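Ticket 329: Lids too tight after second delivery
Product: round hinged tin, Triltovo line
Opened by: Iida Ahonen, Favdale
Handled by: Takeshi Sakamoto
Status: waiting for customer

Iida Ahonen wrote:
We received the second lot of the round tins in December. The lids are difficult to close, and on some tins the hinge side stands higher than the front side. The first lot did not have this problem. We checked one full carton of 300 pieces and found 9 bad ones. Please advise what we should do, as our packing line is stopped for this item.

Takeshi Sakamoto replied:
Thank you for the clear report. Please do not press the lids by force, it can bend the curl and then we cannot measure it correctly. Kindly tell me the carton marks of the bad tins, and if the bad ones come from the top layer or the bottom layer.
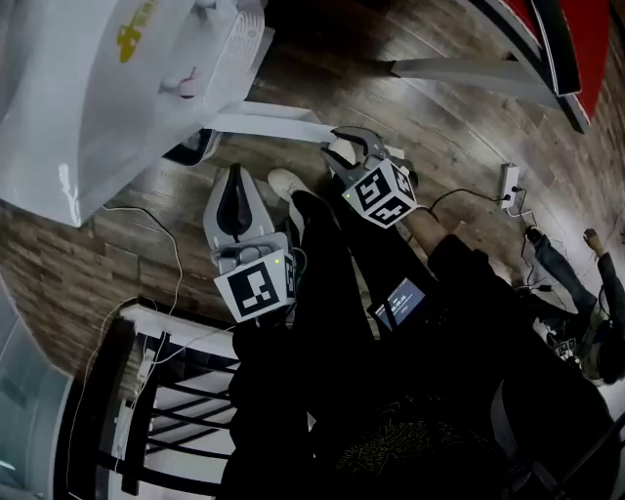
Iida Ahonen wrote:
All bad tins are from the bottom layer. The carton mark says pallet 2. Cartons from the other pallet close well, same as before.

Takeshi Sakamoto replied:
I asked Wekesa Ogola in our tooling room. He compared the hinge wire with the kept sample and it is the same size, so the tool was not changed. We think the bottom layer got too much weight — the body is a little oval and the lid cannot sit down evenly. Please measure the outside of the body in two directions, on five bad tins and five good tins, and send me the numbers. Please keep the bad tins apart until we answer.

Iida Ahonen wrote:
Understood. I will measure tomorrow morning and write here. Meanwhile we pack from the good pallet only.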